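Gurnavmont Homeowners Group -- Minutes of the Winter Meeting
13 Jan 2021, held in the community room

Chair: Deepak Bajpai
Minutes: Nhung Hà

1. Opening

Deepak opened the meeting and thanked everyone for coming out on such a slippery evening. The minutes of the last meeting were approved with one correction: the gutter guards on the north row are aluminum and were wrongly written down as vinyl. Nhung has fixed the file copy.

2. Attic insulation, first results

This was the item most of us had come for, and it did not disappoint! Deepak reported that 7 homes now have the new blown-in cellulose, all of them on the upper loop where the original insulation had settled down to almost nothing. Everybody who has had the work done spoke, and the reports were really encouraging. Upstairs bedrooms are holding their heat overnight, the furnace in the corner house has stopped cycling every few minutes, and one owner said she has moved her desk back up to the room over the garage for the first time in years.

Zanis, the contractor, sealed the gaps around the light fixtures and the plumbing stack before blowing anything in. Deepak asked that this step be written into every work order from now on, as the first house was quoted without it and it had to be added later. Agreed by all.

There was a good long talk about attic hatches. Several are just a square of painted board sitting on trim, and you can feel the draft standing under them. Foam board glued to the back and a strip of weatherstripping around the edge makes a big difference -- Nhung did hers in an afternoon with leftover foam and is happy to lend out the knife and the straightedge. She will also put a parts list on the notice board.

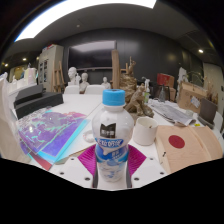
Does the attic hatch have to be done by the contractor?
Owners are welcome to do their own hatch, and Zanis will take it off the quote if told before the crew is scheduled.

3. Storm windows

Stępień came back with a price for the interior storm panels, and it is better than we had hoped. The group rate needs 5 homes to sign up together. Four have said they want in, and two more are thinking it over, so we are very close. The panels press into the existing window frame with a soft edge and lift out in spring, so no drilling and no painting afterward. The sample panel was passed around and people were impressed by how light it is. It was also agreed that it needs a better storage bag.

Some discussion followed on the older bay windows, which are out of square. Stępień measures each opening at the corners and again across the middle, and will do this at no charge once an owner has signed. Anyone with a bay should expect the measuring visit to take longer. The question of screens was raised. They can stay where they are, because the panels go on the room side.

One owner asked about condensation between the panel and the old glass. Deepak had put this to the installer and passed along the advice: let the sill dry out well before fitting, wipe it down with a dry cloth, and take a panel out for a day if fogging shows up. He has been living with a test panel in his own kitchen since before the holidays and says the breakfast table is a pleasant place to sit again.

Decision: sign-up sheet stays open until the end of the month. Deepak will confirm numbers with Stępień after that.

4. Exterior doors

Sulten has the steel-skinned doors in stock in the white and the dark green, and both colors meet our exterior rules. The red that was asked about last time is a special order and would also need a vote. It was put off to the next meeting, although there was a lot of cheerful support for it around the room!

Nhung showed everyone how to check a door sweep with a sheet of paper. Close the door on it and pull. If it slides out without any drag, the sweep is worn or set too high. Most sweeps can be lowered by loosening the screws, since the holes are slotted, and a replacement is cheap if the rubber has gone hard. 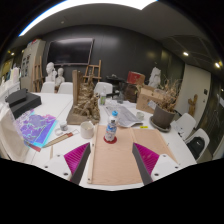 She went on to say that thresholds are the other half of the job. The adjustable kind has screws along the top, often hidden under little plugs and a few years of dirt, and a quarter turn at a time is plenty. Go too far and the door drags. If the threshold is solid wood, then the sweep has to do all the work and it is worth buying a good one.

A side point came up about mail slots. Two owners have fitted an inner flap with a brush edge and both recommend it warmly. Nhung will add it to the parts list.

5. Money

The shared repair fund stands as reported in the packet. A proposal to give each household $40 back toward weatherstripping and sweeps, on receipt, was moved, seconded and passed with no votes against. Receipts go in the envelope by the notice board with your house number on the back. The offer runs through July, so anyone who prefers to do this kind of job in warm weather will not miss out.

6. Other business

-- The ladder has been returned and is back on its hooks. Please sign for it.
-- The downspout behind the end unit is loose again. Deepak will look at the bracket.
-- Leftover cellulose bags are to be kept dry and off the floor. Zanis will collect them on the next visit.
-- A request for a walk-around with a thermal camera got an eager response. Nhung will find out what a rental costs and whether we can do it on a cold evening while the heat is on.

7. Next meeting

Date to be posted on the notice board. Items carried over: red doors, thermal camera, storm panel numbers.

Minutes taken by Nhung Hà. Corrections to her, please, before the next meeting.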